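Speaker notes: Teaching by Hand (Pestden meetup, 28th July)
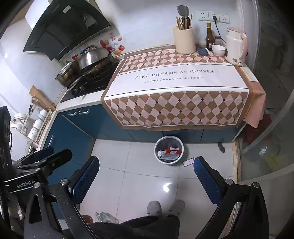 OK, so I want to start with the part of this I love most, and it's the dull stuff: kitchens! Real ones, with a phone left on the counter and a bin in the middle of the floor. When we began collecting demonstrations at Urier we did everything in a lab mockup with two bare countertops, and the policy we trained was gorgeous in there and hopeless in my apartment. Look at the cloth on that counter, with a diamond pattern, big printed words and a fringe drooping down one side. Ask the room: how would you tell a robot where the edge of that counter is? (Wait for answers. Somebody usually says depth, which is a good lead into shiny tiles and that steel lid.)

NEXT: hand-held vs. remote

- Remote control first. We drove the Ridow arm with a leader arm for most of June and got 377 usable demos. You feel the delay in your wrists. People get tired, and tired people make jerky demos.
- Hand-held: you carry the gripper and do the chore. We got 451 in far less time, and folks were chatting while they did it.
- The catch! Your arm can reach places the robot's arm can't. Tell the cupboard story here, keep it short.
- Somebody will ask about force. Short answer: we don't record it yet and I wish we did.

PLAY CLIP (the Salameh kitchen, 40 seconds is plenty, skip the second half)

Talk over it. Point out the pause before each grasp. We used to trim those pauses because they looked like wasted time, and the policy got worse, so now we leave them in. I still get excited about this one. The person is looking, deciding, lining up, and all of that is in the motion.

MISTAKES SLIDE

Go slow here, it's what people write down. Bad demos are fine if you label them. Let people use their other hand on some runs. Check your clocks before you start and again after lunch (we lost a whole afternoon to this, groan).

Goal for the fall is 2,000 demos, all in homes. If anyone in the room has a messy kitchen and a free morning, come find me by the coffee. Questions, then hand the mic back.

We use cookies to remember your settings and see which pages get read. Accept all | Manage choices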